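December 9, 2024

Blog move, Hoststead to Fodon. Picking up where the last entry stopped.

Export finished overnight. The log says 887 posts and no errors. I don't trust "no errors" from a tool that also told us the drafts folder was empty when it wasn't. Opened a handful of old posts by hand. Text is fine. Curly quotes in the oldest ones have turned into question marks inside diamonds, same as last time we moved. Edin Mladenović says there's a setting for it. There may be. I looked and didn't find it, so I've asked him to write down where it is.

Comments came over but the threading did not. Every reply now sits flat under the post in date order, so half of them read like people talking to themselves. The Fodon help page says threading is "preserved where possible." Would like to know where it's possible.

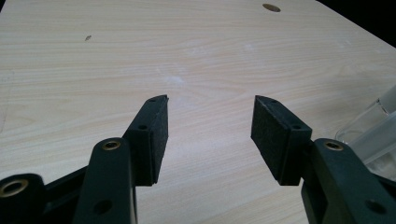 Theme: trying Berisha because Edin likes it and it loads fast. The claim on its page is that a bare layout gets people to read to the end. No source given. It took out our sidebar, the archive list and the blogroll, and left a single round subscribe button near the top, slightly to the right. It's the tabletop with the small hole in it, pale all over and one spot to look at. I can see how that gets the button clicked. I can't see how it gets an old post read. The blogroll goes back in whatever the theme says; people still write to us when they drop off it.

Redirects. Old addresses had the date in them, new ones don't. Two posts with the same title now fight over one address and the later one wins. Tested 20 old links from the notebook:
- most landed on the right post
- the February conference roundup landed on the home page
- anything with an apostrophe in the title is a 404

Did not fix the apostrophes today. Need to check whether the rule goes in Fodon or stays with Hoststead until the domain is moved over. The support reply answered a different question.

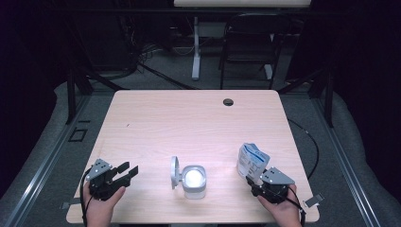 Photo captions are a separate mess. Anything typed in the caption box on Hoststead is now a loose paragraph after the photo, with no italics, so it runs straight into the body. There are around 200 posts like this going by a search for the old tag. Edin wants to script it. I'd rather see the script run on a copy first, having been here for the last script.

Rurkance (the stats add-on) was switched on yesterday, and it already has opinions.

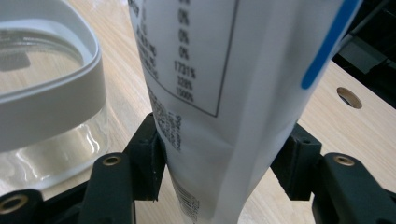
First report says "engagement" is up, as a percentage, against a baseline it won't show me. It had been running less than a day. The number was big and green. A nutrition table with 1731% on it, and 1500% further down, at least has a label column beside the figures, so you can go and find out what there's so much of. Rurkance has no column. Clicked every part of the chart looking for one. My guess is it's counting our own test visits, mine and Edin's, reloading the same broken post. Will block both our addresses and see if we're still so engaging.

Leaving open:
- quote marks, waiting on Edin
- threading, probably lost
- apostrophe redirects
- captions, on a copy
- don't cancel Hoststead yet, whatever the renewal email says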